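3. Materials and Procedure

3.1 Scope of the Material Stream

The study treats the desktop computer as a unit of municipal waste and asks how much of its residual value is lost between the point of drop-off and the point of shredding. Laptops, monitors and servers were left out. Laptops arrive with batteries, which puts them under a separate handling rule in most collection areas, and servers seldom pass through public drop-off sites at all. Desktop towers are bulky, easy to recognize and easy to open, and they are still collected in large numbers from schools, small offices and households.

Units were drawn from three collection sites, referred to by their local names: Amau, Soler and Isberg. Amau serves a dense residential district and takes material only from households. Soler is a mixed site with a commercial lane. Isberg is a rural transfer station whose containers are emptied on a fixed rotation whether or not they are full. All three sites send their electronics to the same regional processor, Grorix, under contracts that pay by gross weight.

Payment by weight matters to what follows. A site that is paid by weight has no reason to remove a working memory module before shipment, and some reason to leave it in place. The processor, in turn, receives mixed loads in which a reusable unit looks the same from the outside as one that has been stripped. The result is a system in which condition is known to the last owner, forgotten at the gate, and partly rediscovered at a cost downstream.

3.2 Condition Grading

Each unit was assigned one of four condition grades. Grade A units are complete and start when power is applied. Grade B units are complete but do not start. Grade C units lack one or more parts with resale value. Grade D units are damaged in a way that rules out recovery of the main board. The grades follow the sorting categories already in use at Soler, with one change: the Soler scheme places any unit without a storage drive in its lowest class, while ours ignores the drive entirely. Many owners remove the drive for privacy before disposal, and its absence says little about the state of the rest of the machine.

Grading was done with the side panel off and the tower lying flat. An upright tower hides the lower slots behind cables, and graders working on upright units in the July pilot disagreed more often about missing parts.

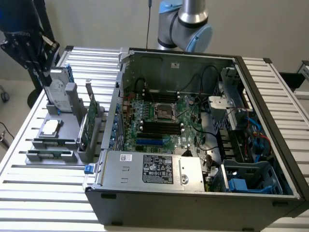 Figure 3. Desktop tower opened for inspection, side panel removed.

The most common source of disagreement in the pilot was the line between grades B and C. A unit may hold its board and power supply and still lack the parts that carry most of its resale value, and a quick look does not always separate the two. The processor is the clearest case: in the tower in Figure 3 the motherboard and power supply are both in the case, but the CPU socket is empty, and under the rules above such a unit is graded C. Without an explicit rule, two of the pilot graders had been treating units of this type as complete. The instructions were therefore rewritten to require a check of the socket first, then the memory slots, then the expansion slots, with the result of each check recorded before a grade is entered.

Two graders worked independently on every unit. Where their grades differed, a third grader decided without seeing either of the first two. Grades were not revised after this step, even where later testing showed them to be wrong -- the aim was to measure what sorting staff could know at the table, and corrected grades would have overstated it.

3.3 Handling Time

Handling time was recorded in five segments: unloading, opening, inspection, part removal and closing. Unloading and closing were timed by batch and divided evenly over the units in the batch. The remaining segments were timed per unit. Time spent looking for tools was counted under the segment in which it occurred, as it would be in normal operation.

Cases with missing screws or bent panels took longer to open and were kept in the sample. Excluding them would have made recovery look cheaper than it is at Isberg, where units are tipped into a deep container and panels are often bent as a result.
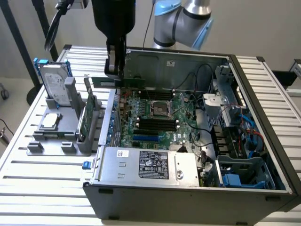
Part removal was limited to items for which a stable secondhand price could be found: processors, memory modules, expansion cards and power supplies. Fans, cables and optical drives were left in the case. Their prices vary widely between buyers, and in most lots they are sold by weight alongside the steel.

3.4 Valuation

Two values were computed for each unit. The scrap value is the gross weight multiplied by the contract rate in force on the day of collection. The recovery value is the sum of the expected sale prices of the removable parts, less handling time at the local wage, plus the scrap value of what remains. Expected sale prices were discounted by the failure rate for the part type, estimated from units tested separately.

The difference between the two values is reported as the recovery margin. A negative margin means that the unit is better shipped whole. Margins were computed by grade and by site, and no pooled figure is given, as the sites differ too much in wage level and in the age of what they receive.

Storage cost was not included. Amau has no covered floor space to spare, and a full costing there would need a rent figure that the site could not supply. The margins for Amau should be read as upper limits.

3.5 Data Handling

Storage drives found in the units were removed unopened and returned to the sending site for destruction under its existing procedure. No drive was read at any point. Asset labels naming a former owner were covered before grading, and serial numbers were replaced with sequence codes. The grading instructions were drafted by Shahzad Soomro and are reproduced in full in the appendix, together with the record sheet used at all three sites.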